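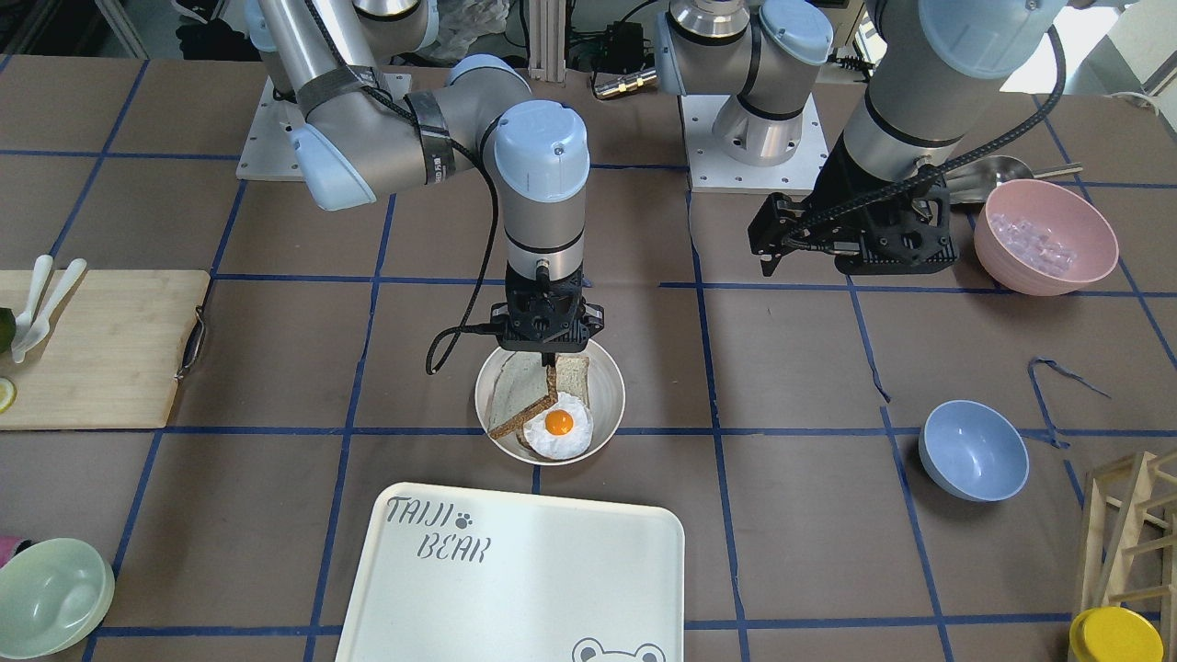 Hường Mai asked, after the July item on the Plamley cell, why the arm cables were being re-dressed again when the last job had held for only 157 hours. The earlier routing was at fault. The cable had been fixed too close to the wrist, so each full rotation pulled on the connector at the gripper end. The right arm logged 19 communication dropouts before the Fernix controller was set to stop on the first one.

The current arrangement leaves a free loop beside the right gripper and holds the cable against the upper arm with black tape near the elbow. Tape is a stopgap. Rorkent has quoted for moulded clips, which will go on once the loop length is settled. On the left arm the cable follows the top of the forearm into the gripper and has not been altered.

Base plates were re-torqued at the same visit and the table grid was checked against the stored work coordinates. The blue tape is a reference for people resetting the bowls and tray; the controller does not read it. Any strip that has lifted should be replaced along its full length, as a patched edge puts the next person's placement out.

Finger pads are now inspected every 772 cycles. Bread and egg work leaves residue in the pad grooves, and grip force readings drift well before anything is dropped. Clean with warm water and a soft brush, dry fully, then re-zero with the fingers open. Solvent dulls the pad surface and is no longer kept at the cell.

The total at the November 2022 service was 3,728 cycles. The Tôn cell gets the same cable change next, left arm included.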